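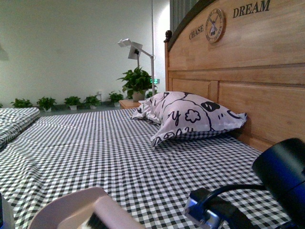 Print this page | E-mail this page
Reading time: 7 minutes

7. Running the bedroom demonstration on an open day

This section covers the bedroom demonstration only. It assumes the Vuvell arm is already mounted and calibrated as in Section 5, and that the operator has finished the two practice sessions. For the kitchen counter demonstration, see Section 8.

The demonstration has two parts. In the first, the arm picks small light items off the bed and puts them in the discard tray. In the second, it moves the pillow a short way along the headboard and sets it down again. Visitors stand at the open side of the room and watch. A host talks while the operator runs the robot. Do not try to do both jobs yourself, even with a small group.

7.1 Before the doors open

1. Switch on the controller and leave it for the full self-check. Do not touch the arm until the status line says READY.

2. Put the checked sheet on the bed and pull it flat by hand. Small creases are fine and the gripper can work over them. Pull out any fold that stands up higher than a finger.

3. Stack the folded quilt at the far side from the headboard. It must stay on the bed, as the saved starting view includes it.

4. Stand the pillow against the headboard with the printed side out. The plain side gives poor results on this sheet.

5. Set the floor lamp at its floor marks and switch it on. Turn the ceiling lights on as well. If the sun comes in, close the curtain behind the headboard.

6. Check that the row of small plants is back against the wall. People move them when they clean. The large plant goes on the nightstand, with its leaves clear of the pillow.

7. Put up the rope so that it is 800 mm outside the reach line on the floor. Measure it. The old tape from the March layout is still down in places and is in the wrong position.

8. Press the red stop button once and confirm that the arm holds still. Release it, press RESET, and wait for READY again.

CAUTION: Step 8 is done before every open day and again after any break longer than an hour. Write the time and your initials on the sheet by the door. If the arm moves at all after the stop button is pressed, switch off at the wall, cancel the demonstration and call Taner Karaca.

NOTE: On the Runik controller the READY message can show for a moment before the self-check has ended, then go away. Wait until it has stayed on while you count slowly to ten.

7.2 Setting out the items

Use the items in the box marked BED SMALL. They are scraps of paper, cloth tags and pieces of clear plastic wrap. Put one item on the sheet at a time, toward the front of the bed, well away from the pillow.

Start with paper. It is easy to see from the back of a group, and the arm rarely misses it. Go on to cloth. Leave the clear plastic for last.

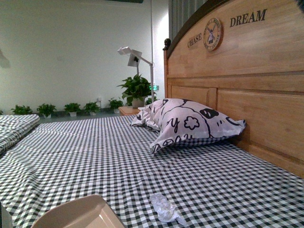 Clear plastic is the hardest item in the box. The checks of the sheet show through it and the edges are hard for the camera to find. Crumple it in your hand before you set it down – a flat piece is often not found at all. If the piece has a tail or a loose strip, leave it on. The gripper can close on either end.

Do not use anything from your pockets or from a visitor's bag. Coins, keys and phones are outside what the gripper pads are made for. Visitors will offer, children above all. The host should say no and hold out the box so they can choose something from it.

7.3 Running the first part

1. Ask the host whether the group is ready. Wait for a clear yes.

2. Select BED, then PICK, then SINGLE. Do not use REPEAT with visitors in the room.

3. Check the preview on the operator screen. There should be one green outline, and it should be around the item. If the outline is around part of the pillow print, press BACK and go to 7.5.

4. Keep one hand on the stop button and press START with the other.

5. The arm will move over the bed and pause above the sheet before it goes down. This pause is set in the program and is a good time for the host to point out the gripper.

6. When the arm is back at rest, look at the tray. If the item is there, press DONE. If it is still on the bed, press RETRY. Two retries are allowed for each item. After that, remove the item by hand and set out another.

CAUTION: Never reach over the bed while the status line says MOVING or PAUSED. Reach in only when it says REST.

NOTE: A missed pick does not need an excuse. Gülizar Karaca hosts most of our open days and she simply tells the group that the arm will try again. People tend to watch the second try more closely than the first.

7.4 Running the second part

1. Clear everything off the sheet except the pillow and the quilt.

2. Select BED, then PILLOW, then SLOW. The NORMAL speed is for testing.

3. Press START. The gripper takes the pillow by its near lower corner. The pillow may sag or turn as it is moved. Let it.

4. When the arm is at rest, stand the pillow up again by hand and flatten the sheet where it was pulled.

Allow more time between groups for this part. The sheet will creep toward the front of the bed over the day, and it should be tucked in again along the headboard at the lunch break.

7.5 Common problems

Outline on the pillow instead of the item. The bold black lines of the pillow print are sometimes taken for an object. Move the item closer to the front of the bed and press REFRESH. If this does not help, turn the pillow a little and try again.

No outline at all. Check the lamp first. Elif Naz Soylu lost most of a morning to this in the Uysal building, where someone had tilted the lamp head up toward the ceiling.

Gripper closes on the sheet. Press the stop button. Do not pull the cloth. Press RELEASE, wait for the fingers to open, then flatten the sheet and reset.

Cable warning. The cable at the gripper needs a free loop. If the warning shows twice in one day, stop using the arm and make a note for Ataberk Yurt, who keeps the spare cables.

7.6 After the last group

1. Send the arm to PARK and wait for REST.

2. Switch off the controller, then the lamp.

3. Empty the discard tray back into the box. Throw out any plastic that has gone limp.

4. Enter the number of visitors and any retries in the log. At the last open day there were 53 visitors, and the retries were only written down for the morning groups. Please fill in both columns for the whole day.

5. Leave the bed made up if there is another demonstration the next day. Otherwise take the sheet off and put it in the Isenine cupboard, with the pillowcase.

Last changed Friday, May 8, 2020, by Gaspard Bodin: rope distance in 7.1, new notes on clear plastic in 7.2.

Contact us | Copyright Isenine | Back to top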